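Histon Road Set: Recording and Labeling Rules

README, version 1.3
Last updated Friday, January 8, 2021

What is in this folder

Front-camera driving footage from residential streets and village through-roads, cut into short clips, with labels for road users, parked vehicles, signs and drivable surface. The set is meant for training and testing perception software in slow-speed automated driving. It is not meant for identifying people or vehicles, and the license terms forbid that use.

The release has 1,115 clips. Of these, 500 are held back as the test split and are shared only on request. The rest are open to anyone who accepts the terms in LICENSE.txt.

The labeling guide was written by the Cokley group. The checking tool, Jusetti, is in the tools folder and runs on Linux only.

Rules for recording

These apply to anyone who adds clips to the set.

A licensed driver is in control of the car at all times. Driver assistance that steers is switched off while recording. The driver does not touch the recorder. If there is no second person in the car, the recorder is started before setting off and stopped after parking.

Keep to the posted limit, and do not follow a scooter, bicycle or pedestrian in order to get more footage of them. If a slower road user is ahead, leave the same gap you would leave on any other day. Clips with close following are rejected even when the footage is sharp.

Clean the windshield inside and out before each session. Leave the camera mount alone once calibration is done. If the mount has been bumped, calibrate again and start a new session number. Do not patch the old one.

The hood stays in view. We tried cropping it out in an early version and lost the near edge of the road with it. The hood is masked with the class ego_vehicle, and so are any reflections on it.
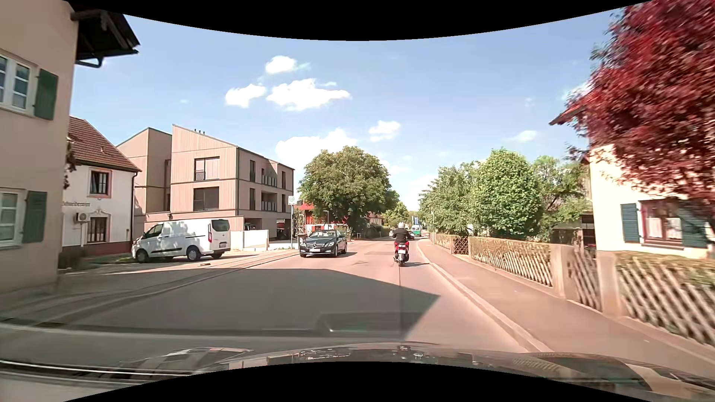 How far from the camera does an object have to be before it can be left out?
Distance doesn't decide it. Label the object if its longest side is 50 pixels or more in the original file, and put anything smaller into the class far_unsure when you can still tell that it is a vehicle or a person.

Rules for labeling

Riders and what they ride get two boxes, linked by the same group number. A person on a scooter is rider plus scooter. A person pushing one is pedestrian plus scooter.

Oncoming vehicles carry the attribute oncoming when they are in the opposite lane and on the roadway. A vehicle standing on a forecourt or in a garage is parked, whatever way it points. If you can't tell whether a vehicle at the roadside is parked or waiting, use stationary and leave it there. Do not step through later clips to settle it.

Occluded objects get a box around the visible part only. Version 1.0 asked for a guess at the full outline, and the labelers disagreed too much. Old labels were redone in December.

Shadows on the asphalt are drivable surface. So are seams, patches and worn paint. Raised curbs are not, and neither is the gutter strip beside them.

Reflections in the windshield are not objects. If a reflection covers an object so badly that its edges are lost, set the flag glare on that object.

Signs are labeled by shape and type. Do not type out text from shop fronts or houses, even when it is readable.

Privacy

Faces and license plates are blurred in the public files before upload. Labelers work on the blurred copies. Requests to remove a clip go to the address in CONTACT.txt and are handled before the next release. A removed clip leaves a gap in the numbering, and the number is not used again.

Checks before a clip is accepted

Run Jusetti with the strict option. It looks for boxes without a class, riders without a group number, and masks that overlap.
A second labeler goes over every clip that has a rider or pedestrian in it.
Time stamps must match the calibration file for the session.

Known problems

Wide-angle correction leaves curved black borders at the top and bottom of the frame. They have the class void. The Bermúdez converter reads void as sky, so fix that in its class map before training.

Red vehicles and night clips are both rare in the set. Rain is missing altogether.

Session 14 has a clock offset that is written down in its notes file but not corrected.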